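Stein in der Küche. Wieder da, und zwar dunkel. Grün, Petrol, Blaugrau – Hauptsache Adern. Bei Bosero in Urkham stehen die Platten bis unters Dach, 11 Sorten, Lieferzeit 8 Wochen. Wer Quarz will, geht woandershin.

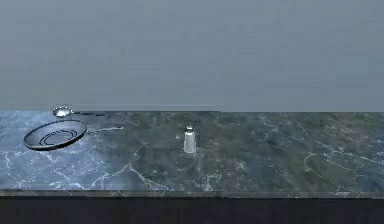

Dunkler Marmor mit hellen Adern, dazu eine schlichte graue Wand.

Der Preis? 3804 Euro für drei Meter, ohne Einbau. Zitrone bleibt ein Problem, Rotwein sowiso. Also ölen, abwischen, nicht drüber nachdenken. Nächste Lieferung im November.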